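Speaker notes: Estimating shipment weight for household relocations
Carkano session, afternoon track, 2:00 p.m.

Slide 1. Title
Leave the title up until the doors close. State the scope: interstate household moves, priced by weight, single origin and single destination. Storage in transit and auto transport are out of scope. Questions on those go to the end.

Slide 2. Why the estimate drifts
Most of the drift between estimated and actual weight comes from the inventory. The rate table is rarely the problem. Three sources, in the order we see them at Rotadport:
Closets and cabinets that were not opened during the survey.
Items the customer said would be sold or given away and then kept.
Garage, attic and shed contents entered as a single line.
Mention that the second source grows with lead time. A survey done in March for a move in June will miss more than one done in May.

Slide 3. Cube sheet basics
Define the cube sheet for anyone new: a list of items, each with a standard volume in cubic feet, summed and multiplied by a density factor. The customary factor is seven pounds per cubic foot. It holds up for mixed household goods. It runs low for books, tools, and exercise equipment – flag those lines and weigh a sample carton if the customer has already started packing.
Worked case on the slide: 900 cubic feet at seven pounds gives 6,300 pounds. Pause here. People want to write it down.
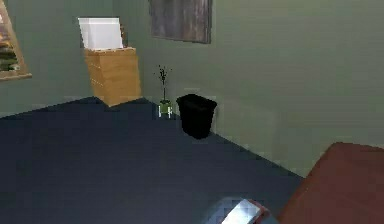
Slide 4. Room order
Survey in the same order every time. Start at the farthest bedroom, work toward the front door, then do the basement, then everything outside. A fixed order makes gaps in the inventory easier to find when the sheet is reviewed at the office. Do not group items by type across rooms. The crew loads by room and the sheet should match.
For each room, record large furniture first, then carton count, then anything that needs a crate. Note who disassembles beds, customer or crew. An unassigned bed costs time on load day.

Slide 5. Access
Access does not change weight, but it is collected on the same visit. Record stairs, elevator reservation window, distance from door to truck, and street restrictions. At one Zeman apartment building the elevator was booked in blocks of 2 hours and the estimate assumed open use. The load ran into a second day. Keep this short. The building is an illustration and the room will want to trade stories.

Slide 6. Results from the Zoltero sample
We compared survey estimate with scale weight on 63 completed moves. Explain how the sample was picked: consecutive jobs, no exclusions, video and in-person surveys pooled. Say clearly that pooling limits what can be claimed about either method. The spread was widest for homes with a detached garage.
If asked for the split by survey type, say it has not been run.

Slide 7. Changes to the form
Separate lines for garage, attic and shed.
A "not going" column, with customer initials.
A repeat call two weeks before load day, limited to the "not going" column and any new purchases.
The call script is on the handout, second page. Do not read it aloud.

Slide 8. Questions
Likely ones: reweigh requests, binding versus non-binding estimates, who pays for extra cartons. For the first, point to the bill of lading and the tariff. For the second, go back to slide 3 and show which inputs have to be fixed before a binding price is offered.
Collect the sign-in sheet before the break.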